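I've put off the tomatoes again. Every May I tell myself I'll have the seedlings hardened off and in the ground before the first really warm Saturday, and every May I'm still carrying trays in and out of the back door like a waiter, wondering whether tonight is the night it drops to 38 and undoes the whole thing. My mother used to say you plant tomatoes when you can sit on the bare soil comfortably. I have tried this. I wasn't comfortable, so in they came again!

Anyway, what I wanted to write about is the soaker hose, because I finally gave up on hand watering last summer and a few of you asked how it went. The long bed by the fence used to take me most of an hour with the can (two cans, if I was feeling athletic), and I always shorted the far end, where the peppers sulked all through July. So I bought a Rolland hose, the plain black kind that sweats along its whole length, and laid it in a long loop under the straw.

It was stiff as a coat hanger when I unrolled it. If you're doing this yourself, leave the hose out in the sun for an afternoon first and it will lie down much more willingly. I pinned mine every couple of feet with bent wire, covered it, and then spent the next week peeking under the straw to see if anything was happening down there.
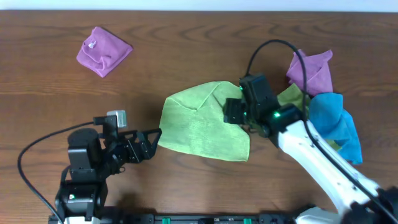

Umesh Shakya wrote in to tell me I was running it far too often. Twice a week for a good long soak is plenty on clay, he said, and a little sip every morning just keeps the roots up near the top where they bake. He also thought I should push a finger in before I turned the tap at all, and go by that over any schedule.

Well, he was right, and I was a bit embarrassed, having set my Iltent timer to go off every single day at dawn and felt very modern about it. I changed it to Tuesdays and whenever the finger test said so. It took a couple of weeks to see a difference, but the peppers perked up and I stopped getting those cracked tomatoes that split the minute you look away. The basil didn't care one way or the other. Basil never does, in my yard.

The water meter was the other surprise. I'm a bit of a meter reader (I get it from my father, who wrote everything down on the garage wall), and for the month of hand watering I'd put 2868 gallons through the outdoor line. The next month, with the hose, it was 2000 even, and that was with the beans added on.
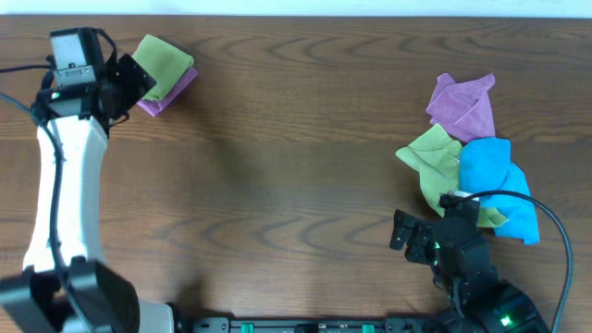
Some of that was rain, I'm sure. We had a good storm in the middle of it and I didn't touch the tap for days afterward. Still, I'll take it, and I'm adding a second loop this year for the squash, which means moving the compost bin, which means finding somewhere else for the 3 bags of leaf mold I've been saving since fall. I do have my eye on the spot behind the shed, if the mint will let me have it.

One thing I'd do differently is flush the line before storing it. I just coiled mine up in October and hung it on a nail, and when I hooked it back up last week the far third barely dripped. I took the end cap off, ran it wide open for a few minutes, and out came a nice brown slurry all over my shoes. It's sweating evenly again now, so no harm done, but I've ordered one of those little screw-on filters for the tap end.

The tomatoes are on the back step as I type this - four kinds, with the Betia looking the sturdiest so far and the yellow cherry leaning like it's had a long day. I'm going to leave them out until supper and see what the forecast says.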